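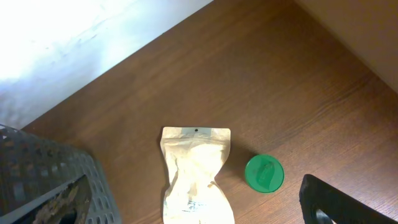

Posted by Anqi Zheng in Television, May
3 comments

I've been rewatching Barholm with my nephew, who is seven and has opinions. We're up to episode 18, "The Long Spoon", which I remembered as one of the weaker ones. It's better than I thought, though the middle drags.

The plot is simple. Testis the badger finds a map in the back of the library and decides it leads to treasure. Grarari says it's a bus map and goes home. The rest of the gang follow Testis across the marsh, fall out over who gets to hold the lamp, and end up at a bus stop. Grarari is already there, on her way to the dentist.

What I'd forgotten is the subplot with the mayor, Enache, who spends the whole episode trying to return a spoon to a shop that has closed. It has no link to the map story until the last minute, when he gets on the same bus. He doesn't speak to anyone. My nephew thought this was the funniest thing he had ever seen and we had to watch it again.

The episode was written by Vasilică Vasiliu, who also did the one with the flooded school and, later, the two-parter about the moon. You can usually tell his scripts – there's less shouting, and someone always misses a meal. The backgrounds are good too. The marsh is all flat greens and greys, and they reuse the same dead tree at least twice.

The song is the weak spot. It goes on far too long and stops the story just as the lamp argument is getting going. I believe it was trimmed for later repeats, but the version on my old discs has the full thing.

There are 34 episodes in the first run and we're watching two a night, so we should finish before he goes back to his mum's. Next up is the goose trial, which I don't remember at all.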